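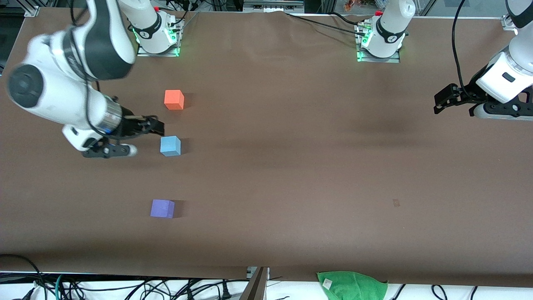 Imtiaz Haque wrote to us that he had leveled his table two times with the old instructions and it still rocked, and he asked if the feet should be turned before or after the screws of the frame are tight. The answer is after. We have written this section again so that the order is clear.

Home | Manuals | Spare parts | Contact

Print this page | E-mail this page

Section 3. Leveling the table and first care of the top

Valid for the Stekance work table with the Culora matte top. Revised August 22, 2022.

You need the 6 mm key from the bag, a spirit level of 600 mm length or longer, a flat wrench, and two soft cloths. A second person is necessary for step 2.

3.1 Leveling

1. Put the table in its final place. Do not level it in another room and carry it afterwards.

2. Lift one short side, with one person at each corner, and turn both feet of this side fully in. Let the table down slowly. Do the same at the other side.

3. Tighten all the frame screws with the key. Go from corner to corner crosswise, and then go one more time, as the first screws become a little loose when the last ones are pulled.

4. Lay the spirit level along the long edge, near to you. Turn out the foot at the lower end until the bubble stands in the middle.

5. Lay the level across the top at the left end and correct with the back foot. Repeat at the right end.

6. Press with the flat hand on each corner. If one corner moves, turn out only the foot under this corner, a quarter turn at a time.

7. Hold the foot with your hand and tighten the lock nut against the leg with the wrench.

Note: The feet can be turned out 66 mm at most. On an old floor with a big slope, put a Gashaw floor plate under the low legs first.

Caution: Never push the table when the feet are turned out. The thread can bend, and a bent foot must be replaced.

3.2 First cleaning of the top

The top leaves the factory with a thin film from the polishing. The film is not dangerous, but it shows fingerprints and it takes color from newspaper and wet cardboard.

1. Mix one small spoon of dish soap in a bowl of warm water.

2. Wet the first cloth, wring it out well, and wipe in long lines in one direction.

3. Wipe again with clean water.

4. Dry at once with the second cloth. Pay attention to the edges, where water likes to stay.

5. Wait one night before you put a desk pad or anything with rubber feet on the top.

Caution: Do not use scouring powder, melamine sponges or furniture polish. They make shiny places on a matte surface, and these cannot be removed.

3.3 Marks and stains

Pencil: a soft white eraser, then a damp cloth.

Glue: let it become hard, then lift it with a plastic card. No metal blade.

Ink: rubbing alcohol on a cloth, not directly on the top. Try first under the front edge. Myfanwy Gough, who answers your letters about surfaces, asks that you send a photo before you try anything stronger.

3.4 Checking again

Wood floors move with the season. Check the lock nuts in December, when the heating is on, and again in spring. If the table has clamps or a vise on its edge, check them every month.

Related pages
Section 2. Assembling the frame
Section 4. Fitting the Calow drawer
Replacing a bent foot
Which lamp for a matte top?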